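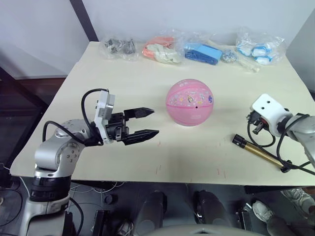
Attachment 1: ball on table, valve side right

Ticket 263 — Pink basketball loses pressure between sessions
Location: Louro activity room
Category: Sports and play equipment
Priority: Low
Status: Monitoring

Reported problem
Pink basketball with cartoon print (Jasarine, junior size) goes soft overnight. Bounce is fine after pumping and poor by the next morning. Requester asks for repair, as the print is popular and the supplier, Stinitby, no longer lists it.

Log

Thursday, 9:10 a.m.
Inflated to 7 psi with the Sundidell hand pump. Needle moistened before insertion. Gauge reading taken twice, same result.

9:25 a.m.
Soapy water applied to the valve hole. Slow bubbles at the rim of the hole. Seams and printed panels checked the same way — no bubbles.

9:40 a.m.
Valve rinsed and dried. Two drops of glycerin valve oil added, needle worked in and out, ball left to sit with the valve facing up.

1:15 p.m.
Second soap test. One bubble in the first minute, then none. Ball topped back up to 7 psi.

Next day, 9:00 a.m.
Gauge shows 6 psi. Part of the drop is air lost through the needle when checking. Bounce acceptable.

Assessment
Dry valve. Bladder appears sound. Replacement valve is part no. 111, in stock, but fitting it on a ball this size risks tearing the seat, so it stays on the shelf for now.

Next step
Recheck after the weekend. If below 5 psi, fit part 111 and update this ticket. Related: ticket 700 (needles bending in the Sundidell pump) — still open.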